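# Chapter 8: The Site Visit

Classroom study of automation has limits. A student may know the parts of a robot arm by name and still have little sense of how one is put to work in an ordinary room. This chapter follows a class of 37 students on an open day at the Tanix laboratory in Pluscombe, where the work at hand was set out on a kitchen counter.
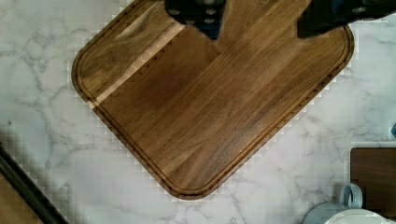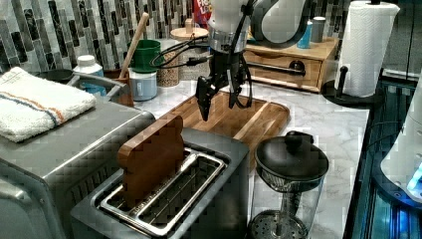
**Figure 8.1.** Two views from the Pluscombe open day, each with a gripper above a wooden cutting board.

Before reading on, list the objects in the second view that a person would handle without thought - the toaster, for one. Section 2 returns to this list and introduces the Norero method for planning a visit.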